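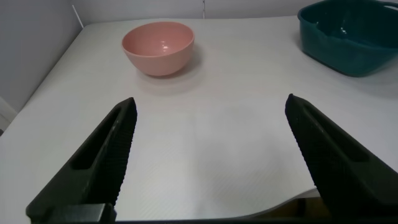

I went to the September open day at the Spahić workshop in Grullitz to find out whether a machine can do the washing up yet. I run the kitchen side of a 40-bed guesthouse, and dishes are the job I have the most trouble hiring for. The first bench I was taken to had a white tabletop with a pink bowl and a teal plastic basin set toward the back, and the arm's two dark fingers open in front of them with nothing between the tips. The task was to pick up the bowl and put it in the basin. A new hire does that on the first morning without being told how.

Spahić makes conveyor parts for bakeries, and the robot work takes up one end of the building, past the stores. It has been going for two years. The open day ran from 10 in the morning until 4, and visitors were walked through in small groups. Ours was led by Areti Kourkoulas, who looks after the household tasks. There were seven of us, mostly from small food businesses, plus a retired machinist who asked the best questions.

At the bowl bench, the arm did the job on the first try. It came down over the rim, closed with one finger inside and one outside, lifted, moved across and let go. I timed it at 19 seconds. The second try was slower. The third one failed: a finger touched the rim on the way down, the bowl slid a few inches, and the arm closed on air. It went back up and tried again from the new position, and that time it got it. Areti said the second attempt after a miss is what they have worked on most this year. Last year the arm would have carried the missing bowl over to the basin anyway and opened its fingers.

She had a results sheet taped up beside the bench. Out of 671 tries with bowls over the summer, 599 ended with the bowl in the basin. I worked that out on my phone as a little over 89 percent. For a demonstration I would call it good. In my kitchen, on a full breakfast, it would mean a bowl going wrong every few minutes and a person standing next to the machine to deal with it.

I asked what happens with a wet bowl. The ridges on the inner side of the fingers help, she said, but soap is still a problem, and so is anything greasy. They test dry for now. Stacked bowls are harder again, and they have only started on those. Glasses they do not do in front of visitors.

The next bench was towels. The arm pulled a hand towel out of a pile, shook it, laid it down and folded it twice. It took just under two minutes and the result was crooked but usable. Augustina Alhassan, who owns a laundry in Trimden and was in our group, folded one next to it while the machine was still looking for its first corner. She said she would still be interested if it could run overnight with no one there. The answer was that it can't yet. It stops when it loses a corner and waits for someone to reset it.

After that we saw the shop-floor side, and the difference was plain. Firdevs Sönmez showed us a cell that moves metal brackets from a tray to a press. The brackets are all the same, the tray is always in the same place, and the cell runs a full shift with one person checking on it now and then. It has been doing this since spring. She was clear that it is older technology than the bowl bench and that it is the part of the building that pays its way. If someone puts the tray in backward, it stops and a light comes on.

The machinist asked her when the two would meet, meaning when the arm on the bowl bench would be reliable enough to put on the press. She said they had tried it for one week in the spring. It could find the brackets in any position, which the old cell cannot do, but it was four times slower, and they took it off again.

Lunch was soup and bread in the canteen, served by people. I sat with Maite Moya, who buys equipment for a group of school kitchens in Grevovbridge. She had come with a budget and was leaving with it. Her view was that a bigger dishwasher with a better rack system would do more for her this year than any arm. I think the same goes for me. The loading and scraping is where our time goes, and no one at Spahić claimed to have that solved. Azra Stojanovska, who manages the site, told our table they are not selling the household arm and have not set a price.

Some notes for anyone going next year. Parking is behind the building, and the sign for it is easy to miss coming from the Trimden road. Go in the morning, as the groups get bigger after lunch. Wear closed shoes or they won't let you past the yellow line on the press side. Ask to stay at one bench for a while if you can. The first try looked much better than the next ten, and I learned more from those.

I have put my name down for the visitors' list and will go again when they start on stacked bowls.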